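Section 4. Setting the rain gauge and soil probe

The Laltell box says the probe is ready to use out of the bag. I would not count on that. Set it up against your own dirt first, or every number after this section is a guess.

1. Mount the Stindwood gauge on a post in open ground, 10 feet or more from any fence or shrub.
2. Level the rim both ways. The bubble built into the bracket is optimistic, so check it with a real level.
3. Empty the tube and write down the time.
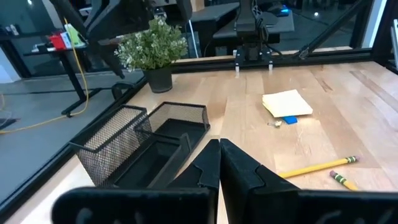 Mesh desk organizer on a wooden tabletop.

4. Push the probe in 4 inches deep, midway between plants. Do not hammer it. If it stops, pull it out and try another spot.
5. Wait 9 minutes. The display will settle on something sooner, and it will usually be wrong.
6. Take readings in four spots and write down all of them, even the ones you don't like.

NOTE: "Moist" on the dial covers everything from mud to nearly dust in heavy clay. Squeeze a handful of soil and see if it agrees.
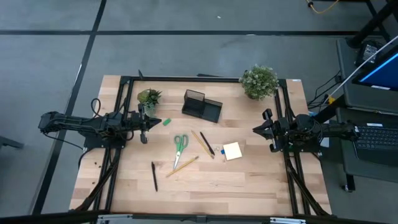

Small potted plant and green eraser on the tabletop.

7. Set the dry alarm. The factory setting is 75, which had my beans watered every morning whether they needed it or not. Start lower and raise it only if leaves droop before breakfast.

CAUTION: Do not connect the Brukent valve to the alarm until you have kept a week of readings by hand. One bad probe can run a hose all night. 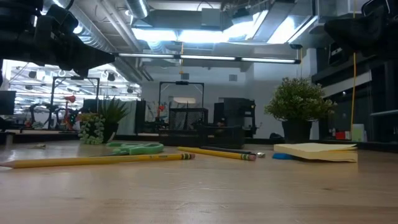

Pandey, April 8, 2019

Changes to this section: the March version told you to rinse the probe with vinegar. Don't. It pitted two of mine. Plain water and a rag will do.

8. Check the gauge after each rain, before the sun gets on it. A tenth of an inch barely wets mulch — do not skip a watering over it.

Florêncio Antunes

Related sections
Section 3. Picking a spot for the post
Section 5. Connecting the Brukent valve
Section 6. Storing the gauge for winter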